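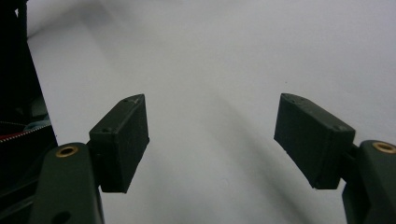
濃い緑色の部品。左側に真鍮色のインサートがある。

濃緑色（のうりょくしょく）は、緑のうち明度の低い領域に属する色の総称である。深緑（ふかみどり）、暗緑色と重なる範囲が広く、日常語としては厳密に区別されない。黒に近いものは黒緑、青みの強いものは青緑系の暗色として別に扱われることがある。本項では、色名としての用法、顔料および染料、ならびに塗装における利用について述べる。

概要
濃緑色と呼ばれる範囲は、色相では黄みの緑から青みの緑までを含み、彩度は中程度以下のものが多い。明度が低くなるにつれて色相の判別は難しくなり、照明の種類や隣接する色によって黒または濃灰色と受け取られる場合もある。艶のない面では表面の散乱光によってやや明るく見え、艶のある面では映り込みのない部分が一層暗く見える。このため、色見本との照合は光源と観察角度を定めたうえで行うのが通例である。

色名
日本語では、古く「みどり」と「あお」の境界が現在と異なっており、今日の緑にあたる色が「あお」と呼ばれる例は「青葉」「青菜」などの語に残る。暗い緑を表す伝統的な色名には、常緑樹の葉の色に由来する常磐色（ときわいろ）、松の葉にちなむ千歳緑（せんざいみどり）などがある。いずれも変わらないものの象徴として吉祥の意味を帯び、衣服や調度の色名に用いられてきた。
律令制下の衣服令では、官人の朝服の色が位階に応じて定められ、六位に深緑、七位に浅緑が配された。後に制度の改変が重なり、緑の袍の用いられ方も変化している。
英語では、森林を意味する語を冠した forest green や、瓶ガラスの色に由来する bottle green などが知られる。これらの訳語は資料により一定せず、濃緑、深緑、瓶緑などの表記が見られる。

染料
植物染料のみで緑を一度に染めることは難しく、多くの地域で藍と黄色染料の重ね染めが行われた。日本では刈安や黄蘗などが藍と組み合わされ、濃い緑を得るには藍を繰り返し染め重ねる必要があった。黄色染料は一般に藍より光に弱く、古い染織品では緑の部分が青みに傾いて見えることがある。西洋のタペストリーに描かれた樹木が青く見える例も、同様の退色によって説明される。

顔料
天然の緑色顔料としては、孔雀石を砕いた岩緑青と、緑土（テールベルト）が古くから用いられた。岩緑青は粒子の大きさによって色調が変わり、粗いものほど濃く、細かいものほど白みを帯びる。緑土は着色力が弱いものの安定しており、壁画や、板絵の肌色の下塗りに使われた。
近代以降は合成顔料が加わった。酸化クロム緑は不透明でくすんだ緑を呈し、耐光性と耐熱性に優れる。含水酸化クロムを主成分とするビリジアンは、透明感のある青みの緑である。銅を含むフタロシアニン緑は着色力がきわめて高く、印刷インキ、塗料、樹脂の着色に広く使用される。暗い調子を得るにはカーボンブラックなどを少量加えるが、加えすぎると緑みが失われる。

塗装における利用
濃緑色は汚れや色あせが比較的目立ちにくく、植栽の中で周囲となじみやすいことから、門扉、柵、街路灯、ベンチなど屋外の金属製品に多用される。公共空間の工作物では、景観上の基準により使用色が指定される場合がある。
港町Nindportの旧市街では、建具の塗り替えにあたって既存の塗膜を調べる事業が行われた。調査を担当したAnnelies Meijerは、鎧戸と扉から採取した719点の塗膜片を整理し、外側から順に層を分けて記録した。報告によれば、濃緑色の層は港に面した通りの建物に集中しており、内陸側のHepburn通りでは褐色と灰色の層が優勢であった。Meijerは、船具用の塗料が建具に転用された可能性を指摘しているが、当時の購入記録が残る建物は2棟にとどまり、結論は保留されている。
同事業の成果をもとに編まれた色見本帳『Loveo』は、2,000部が印刷され、地域の塗装業者に配布された。見本帳では濃緑色が7段階に分けられ、それぞれに艶あり、艶なしの塗り見本が付されている。

樹脂製品
樹脂の着色では、原料に顔料を練り込む方法が一般的であり、表面のみを塗る方法に比べて傷による下地の露出が生じにくい。濃色の樹脂は光の透過が少なく、肉厚の差による色むらが現れにくい。一方、直射日光の下では淡色のものより温度が上がりやすく、屋外用途では耐候剤の配合が検討される。

測色と再現
暗い色の測定では、反射光の量が少ないために測定器の誤差が相対的に大きくなる。表面の反射を含める条件と除く条件とで値が異なるため、報告書には測定条件を併記することが望ましい。印刷では、シアンとイエローの掛け合わせに墨を加えて再現するが、インキの総量が増えると乾燥不良や裏移りを招くことがある。画面表示においても、暗部の階調は機器の設定に左右されやすく、実物との照合には印刷または塗装の見本が用いられる。

関連項目
深緑
常磐色
酸化クロム緑
ビリジアン
色名

最終更新：8月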